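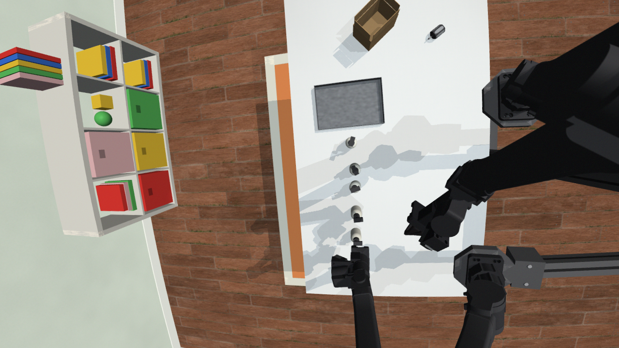 Vukčević asked whether the lower arm had been re-zeroed after the base bracket was moved, because every miss in the run log is on that side and none on the other. The answer was no. The rest of this ticket follows from that question.

**Ticket:** 3506
**Cell:** Tivholm two-arm tabletop cell, simulated twin
**Opened:** Feb 3, 2022
**Priority:** normal
**Status:** closed, one follow-up open

## Problem as reported

The lower arm closes its gripper short of the part on the small-object pick. The upper arm runs the same pick with no trouble. The fault shows up in the simulated twin only. The Plallcombe cell uses the same program and has not logged a missed pick since May.

Out of 199 picks assigned to the lower arm in the overnight batch, 14 ended with the fingers closed on nothing. No collisions were logged. The tray and the cardboard box were not touched in any of the failed runs.

## Setup

- Two black arms on a white table, one based at the right edge and one at the lower right corner
- Small parts in a column below the tray
- Both arms on the same gripper profile
- Scene file from the Rellport library, edited locally

## Log

**Entry 1.** Reran the batch with no changes. Same fault, same arm. The upper arm was clean again.

**Entry 2.** Swapped the pick order so the lower arm started at the other end of the column. Misses stayed with the arm and did not follow the parts. Put the order back.

**Entry 3.** Checked the gripper profile. Open width, closing speed and force limit match on both arms. Loaded a fresh copy of the profile anyway. No change.

**Entry 4.** Suspected the shadows. The arms throw large ones across the lower part of the table, right where the small parts are, and the part finder has had trouble with that before. Turned shadows off and reran. Still missing. Shadows back on — the twin is supposed to have them.

**Entry 5.** Compared the part finder output with the true part positions from the scene file. They agree. The finder is fine, so the error has to be in where the arm thinks it is.

**Entry 6.** Read the Vukčević comment and went to the base settings. The corner bracket was shifted in the scene file when the rail was added. The arm model moved with it. The base offset in the motion program did not. It still had the old values.

**Entry 7.** Tried correcting it by hand, typing in the difference between old and new bracket positions. This made things worse. The lower arm base is turned 90 degrees from the upper one, and I had entered the shift in table axes when the program wants base axes. Reverted.

**Entry 8.** Ran the zeroing routine properly instead:

1. Stop the batch and clear the queue.
2. Send both arms to park.
3. Delete the saved base offset for the lower arm only.
4. Run `zero_base` with the lower arm selected.
5. Save, then reload the scene. The program keeps the old offset in memory until the reload.
6. Send the gripper to the table corner mark and check the readout.

The readout matched the mark after the reload. Skipping the reload gives a good-looking save and the same bad picks, which cost me one extra run.

**Entry 9.** Full batch again, same seed. No misses on either arm.

## Cause

Stale base offset for the lower arm after a scene edit.

## Follow-up

The loader should compare the bracket position with the saved offset and refuse to start if they differ. Sent to the Rellport queue as a change request. Until it is in, anyone who moves a base, bracket or rail in the scene file needs to run Entry 8 before the next batch.

Plallcombe does not need any change. Its offset was set after its bracket was fitted.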